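# Painted-over vanities: strip it or leave it?

**plesen_attic** wrote:

My aunt left me a white vanity with an oval mirror. The mirror surround has roses on it and a crest of flowers on top, and the whole thing has been painted white so many times that the roses are starting to look like cauliflower. My husband says leave it. My sister says strip it to the wood and find out what it is. I have a heat gun and no talent. Opinions?

**dovetail_grudge** wrote:

Strip it. White paint on a carved piece is how people used to apologize for owning furniture. Get a gel stripper, a stack of old toothbrushes, and clear a weekend. Then clear the weekend after that.

**Kalliopi K.** wrote:

Please don't take advice from a man whose hall table has been in pieces since September.

Test it for lead first. Anything old with that many coats deserves a swab, and put the heat gun away until you know. After that, scrape a patch on the back of one leg, somewhere only the baseboard will see. If you find decent wood, fine, have the argument with your family. If you find gray filler and two kinds of lumber, you've got a piece that was built to be painted, and stripping it is just rude.

**dovetail_grudge** wrote:

The hall table is resting.

**Vandadville Salvage** wrote:

I run a small shop and see a lot of these. Kalliopi is right about the two kinds of lumber. Plenty of them left the factory white, because carving looks crisp in white and you can hide a lot of glue under it. The roses often aren't carved at all. They're molded composition, stuck on, and stripper will turn them into oatmeal. I've watched a customer do it in my own parking lot, against advice, to a piece he had just paid me 700 for.

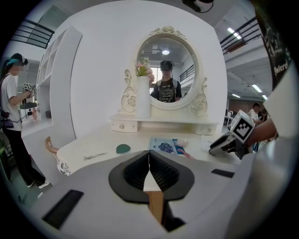
So before anybody opens a can, press a pin into the back of a rose. Wood pushes back in a stringy sort of way. Composition feels like stale cookie. If it's cookie, you want a damp swab, a dental pick and some patience in the grooves, and you stop at the first white coat that looks as if somebody meant it.

**plesen_attic** wrote:

Pinned a rose. It's cookie. My sister isn't speaking to the vanity.

The lead swab came up clean on the top coats, but I understand the lower ones could still surprise me?

**Kalliopi K.** wrote:

They could. Cut a little notch through all the layers at an angle and swab the notch. I should have said that the first time.

**undatura** wrote:

Unpopular opinion coming. Leave it alone completely. Wash it with mild soap, wax the drawer runners, put your hairbrush on it. Everybody on this board treats a dressing table like a cold case. Your aunt painted it white over and over, which suggests she liked it white.

**dovetail_grudge** wrote:

By that logic we'd all still have shag carpet in the bathroom.

**undatura** wrote:

I do have shag carpet in the bathroom.

**Vandadville Salvage** wrote:

That explains several of your posts.

On the money question, since it always comes up: I had a white one with the mirror intact sell for 980 last year, and a stripped one, same sort of age, sit in the window for 10 months until I put a fern on it and sold it as a plant stand. I don't say that's justice. Buyers for these want white. They want it a bit chipped, too, but only in places they approve of.

**milovan_k** wrote:

Milovan Kos here, I resilver mirrors. Nobody has asked about the glass and they should. If it's the original plate, don't spray cleaner on it. The spray runs down, sits in the bottom of the oval and gets in behind the silver, and then you get that black creeping edge. Put the cleaner on the cloth. While you're back there, look at the screws holding the mirror to the supports. I've seen an oval come down because one screw was holding and the others were paint.

And don't resilver it just because of a few spots. I'm aware this is bad for business.

**plesen_attic** wrote:

Went and looked. There are four screws and one of them is, as predicted, paint. Replaced it. The notch swab was clean all the way down, and there are almost 5 coats on the legs (I say almost because one may be primer, or regret).

Current plan is to thin out the roses and leave everything else. My husband is counting this as a win, and he hasn't lifted a toothbrush.

**Kalliopi K.** wrote:

Good plan. Start with a rose near the bottom -- your first one will be terrible.

**dovetail_grudge** wrote:

For the record I still think she should strip the legs.

**undatura** wrote:

For the record, Belhaj paste wax on the drawer runners. The plain one. The lavender one makes your socks smell like a funeral.

**plesen_attic** wrote:

First rose done. It was terrible. On to the second.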